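Prorndale takeout places will give utensils only on request

28 March 2021

From next month, customers who buy takeout food in Prorndale will have to ask if they want a fork, a spoon, a napkin or a pair of chopsticks in the bag. The town council passed the rule at its last meeting, after a debate that took most of the evening.

The rule applies to all 121 food businesses that have a takeout license in the town. It covers single-use utensils of every material, wood and bamboo included, and also the small packets of sauce, salt and sugar. A business may still offer these things at the counter, in a box where the customer takes them by himself, but the staff may not put them in the bag without being asked.

Delivery orders are treated in the same way. The restaurant must have a question about utensils on its order page, and the answer must be set to "no" until the customer changes it. For orders by telephone, the person who takes the order should wait for the customer to mention it.

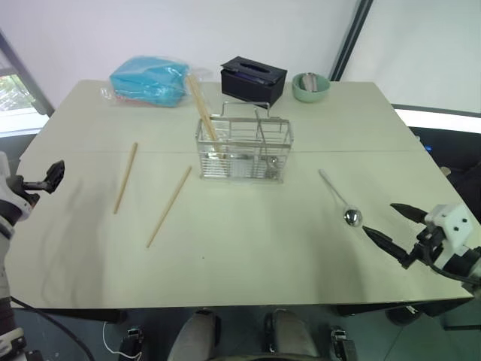
Household objects on a light-colored table.

Sharada Acharya, the council member who wrote the proposal, said she had the idea at home during the winter, when her family was ordering food more often than before.

"I opened the kitchen drawer and it did not close again," she said at the meeting. "We have good forks in this house. Every week we received more of the plastic ones, and I never used them, but I also did not want to throw them away."

Before the vote, the town office sent a short letter to all license holders and asked if they would support the change. Of those, 89 wrote back in favor. The others were against it or did not answer, and the office did not publish how these two groups were divided.

Support, with some worries

Parveen Uddin, who has owned the noodle restaurant Plallik for many years, was among those who answered yes. She told the council that utensils are a cost she never puts on the bill, and that prices from her supplier went up in November and again after the new year.

"A pair of chopsticks is cheap, but I buy them by the carton," she said. "If half of the people have their own at home, it is a real saving for me. I would prefer to spend it on better boxes."

She had one worry, and several other owners repeated it. Office workers who pick up lunch and eat it in the park often forget to ask, and they come back annoyed, or they do not come back. Uddin said she plans to put a sign next to the cash register with large letters — the council has promised to print such signs in four languages and to give them out without charge.

The owner of Bandara, a bakery and lunch counter near the bus station, spoke against the rule. In his letter, which was read aloud, he wrote that his customers are mostly travelers with no kitchen near them, and that one more question to each person makes the line slower in the morning. He asked for an exception for businesses at the station. The council did not agree to this, but it noted that the box on the counter is allowed and may solve the problem. 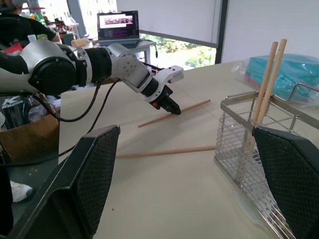 Exceptions and fines

There are 2 exceptions in the text. Hospitals and care homes may continue to put utensils with each meal, and so may groups that deliver free meals to people at home. Schools were in the first draft of the list and were later removed, as the school kitchens already use metal utensils that are washed.

For the first 2 months no fines will be given. An inspector who sees a problem during a normal visit will explain the rule and leave a leaflet. After this period a business will receive a written warning first, and a fine only if the same problem is found again. The amount of the fine will be decided at a later meeting.

Businesses may use the stock they already have. Several owners had asked about this, as they bought large quantities last year when deliveries were uncertain — the wholesale company Rodis, which supplies many kitchens in the area, said it will also take back unopened cartons until the end of the summer and give a credit for the next order.

Residents who have unused utensils at home in clean wrappers can bring them to the town library during opening hours. They will be passed on to the free meal groups. Open packets and loose utensils cannot be accepted.

The full text of the rule can be read at the town office. Questions from license holders should be sent in writing to the licensing desk, which will also take orders for the printed signs.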